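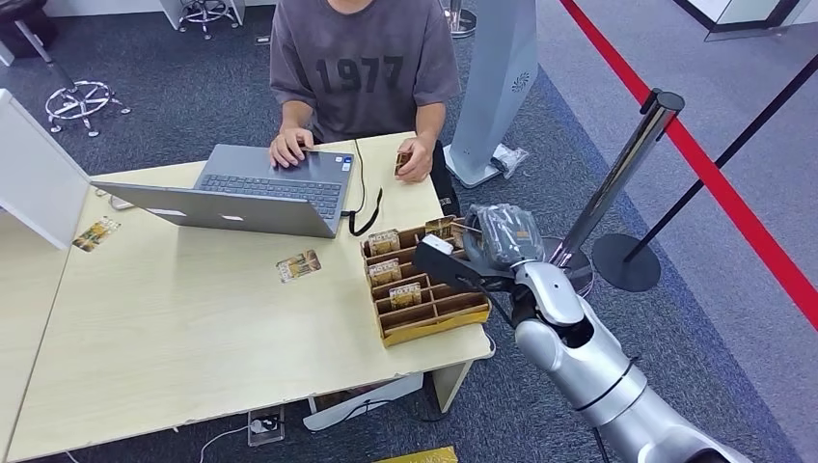

**What does the Ramcombe set contain?**
Floor plans and sections for 172 small public buildings, redrawn by the Tenora practice at 1:100.

## Files

- `plans/`: one DXF per storey, units in millimetres
- `sections/`: 2 per building, long and cross
- `index.csv`: building name, architect, year finished, floor area

Areas over 1,000 square metres are given to the nearest 10. Jelthorpe library has no cross section.

Wall layers follow the Yao naming scheme. Last checked 10/5/25.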